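THE SLOW LEAK BEHIND THE SINK

Why the joint between worktop and wall fails before anything else in the kitchen
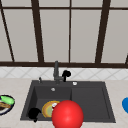 Words by Bevan Halliday
2021-04-22

A kitchen sink set beneath a window is a standard arrangement in British houses. It gives daylight to the person washing up and puts the waste pipe against an outside wall, where the run to the drain is shortest. It also puts the wettest part of the room directly under a cold surface.

Two sources of water meet at this point. The first is splashing from the bowl and tap. The second is condensation, which forms on the glass overnight, runs down to the bottom rail and collects on the sill. On a sill with a slight backward fall it drains towards the glazing. On one with a forward fall it reaches the worktop joint, and the sealant there has to deal with both.

Sealant fails in one of two ways. In adhesive failure the bead stays whole but lets go of one surface, usually because the surface was greasy or damp when it was applied. In cohesive failure the bead itself splits. The second kind points to movement. A worktop loaded with a full bowl deflects slightly at the front edge and the cabinet below settles over time, so a thin bead is stretched past what it can take.

The repair firm Lonell logged 180 call-outs for damp base units over 18 months and traced 40 of them to the rear joint. Most of the rest were waste fittings and tap connections. The average bill for the rear joint jobs was £1,136, and little of that was for sealant. The money went on replacing swollen chipboard, refitting doors and drying out the wall.

Detection is the difficulty. Water passing the joint runs down the back of the cabinet, out of sight behind the service void, and the first sign is often a lifted edge on the plinth. A cheap pin-type moisture meter pressed into the rear of the cabinet side will find it much earlier. Take a reading near the sink and another at the far end of the run. A marked difference between the two is worth following up, whatever the figures are.

Repair is simple if the board is still sound. Cut out all of the old bead, including the film left on the wall side, which new silicone will not grip. Clean with a solvent wipe and leave the joint open until it is dry. Fill the bowl with water before applying the new bead, so that the joint is at its widest, and do not drain it until the sealant has cured. Gaps wider than the maker allows need a backing rod first.

The joiner's yard at Jonar takes a different line and fits a narrow upstand, scribed to the wall and bedded on both faces. It costs more and moves the exposed joint up, clear of standing water. Upstands fitted there last July have yet to go through a second winter.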